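Holta Drops "Educational" From Its Play Kitchen Line, Says the Word Was Doing Too Much Work

Company will sell toy kitchen pieces loose, print fewer claims on the box, and stop calling a frying pan a learning system

CELLHOLM, November 6, 2023 - Holta, a maker and seller of toy kitchen goods, today said it will remove the words "educational," "developmental" and "brain-building" from all of its play kitchen packaging starting in January. The change covers pans, plates, pretend food, utensils and stoves, both boxed and loose.

The company is not announcing a new toy. It is announcing that it no longer believes some of what it used to print on the old ones.

"We had a spatula that claimed to support early math," said Teresa Meireles, head of product at Holta. "I asked where the math was. I got three different answers from three people, and one of them was that the spatula had slots and a child might count them. A child might. A child might also count the stairs, and we don't sell stairs."

The review began after Holta read back through its own boxes and found that nearly every item in the line promised some kind of skill. Much of that text had been copied from one season to the next without anyone checking where it came from. In several cases the company could find no source at all. In others the source was an older Holta box.

What is changing

From January, each play kitchen box will carry the name of the item, what it is made of, the age grading, the care instructions and the safety text the law requires. The back panel, which used to hold a chart of skills with a colored star next to each one, will show the pieces at actual size. Holta believes this will be more use to a parent standing in a store aisle wondering whether the toy colander will fit in the drawer with the others.

Pieces will also be sold one at a time. The large Praken set, which packed a stove together with cookware, tableware and pretend groceries, stays in the catalog, but it will no longer be the only way to get the stove. Holta's own returns desk had been hearing for years from families who owned four toy kettles and wanted none of them.

"Sets are good business and I'm not going to pretend otherwise," Meireles said. "But a lot of what goes into a big set is there to get the piece count up. The number on the front of the box sells. Whether a child ever picks up the eleventh vegetable is a separate matter."

What Holta watched

Before rewriting the boxes, the company put play kitchen pieces out on plain tables at its Coelho Street workroom and invited 29 families to come by and let the children do what they liked. No one was given a recipe or a task. Holta staff took notes and, by agreement, kept their opinions to themselves until the children had left.

The company does not call this research and asks that it not be reported that way. The group was small, it was made up of families who already lived nearby and had a free afternoon, and the people taking notes work for a toy company. With those limits stated, Holta will say that very little cooking took place in any order a cook would recognize. Food was put on plates without going near a pan. Pans were stacked and dragged and worn as hats. The stove got attention mainly for its knobs. 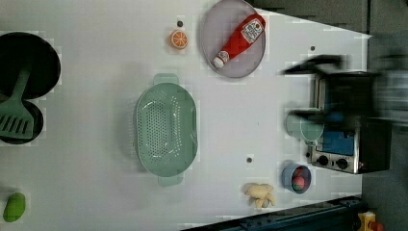
Does a toy stove teach a child to cook?
Holta has seen nothing to suggest it does, and the new boxes will make no such claim. Children who help in a real kitchen learn about real kitchens. Children who play with a toy stove get to play with a toy stove, and the company thinks that is a fair thing to sell.

Haiyan Hao, who runs the Coelho Street workroom and took most of the notes, was the one who argued for publishing the dull parts along with the charming ones.

"Everybody remembers the kid who served soup to a shoe," Hao said. "I also wrote down a good long stretch of two children moving one plate back and forth and getting annoyed about it. If we're going to use the first story in a catalog, we should admit to the second."

Hao also pushed back on the idea that realistic pieces are better. Holta had long charged more for pretend food that looked close to the real thing, on the theory that children preferred it. The workroom notes did not back that up. A toy orange slice was treated as an orange, a wheel, a coin and a cookie, sometimes by the same child. The company has not decided what to do about the price difference, and says so here because it expects to be asked.

What is not changing

Prices on existing boxed sets will stay where they are through the end of the winter season. Holta considered announcing a price cut alongside the new packaging and decided against it, on the grounds that the new boxes cost about the same to print as the old ones. The company would like credit for not calling this a "value refresh."

The colors are staying too. The soft greens used across the line were introduced because they photographed well, and an earlier catalog described them as "calming." That word is also gone. Holta has no idea whether a green mug calms anyone.

Storage advice will remain on the company's website in shortened form. The old version recommended a labeled bin for each type of piece, with a photo guide for the child to follow at cleanup time. Hao tried it in the workroom and gave up. The current advice is to use one wide, shallow box with no lid, and to keep the stove off to one side so that it doesn't get things thrown on top of it. Results in Hao's own workroom have been mixed.

Stores holding older stock may continue to sell it. Holta will send replacement shelf cards to the 200 shops that carry the line, and has asked them to take down the "Little Learners" banner, which the company paid for and now regrets. Shops that like the banner can keep it at their own risk of being asked what it means.

Availability

Loose pieces and the first re-worded boxes will be on sale in January, beginning with pans, colanders, plates and utensils. Pretend food follows once the old cartons run out. A first run of 700 stoves will be sold without accessories.

About Holta

Holta makes play kitchens and the things that go in them. It has its office and workroom in Cellholm. A previous version of this paragraph said the company was "on a mission to nourish young minds." It sells toys.

Press questions may be sent to Teresa Meireles at the Holta office. Sample boxes, old and new, can be mailed on request, and the old ones are marked so that they don't end up on a shelf.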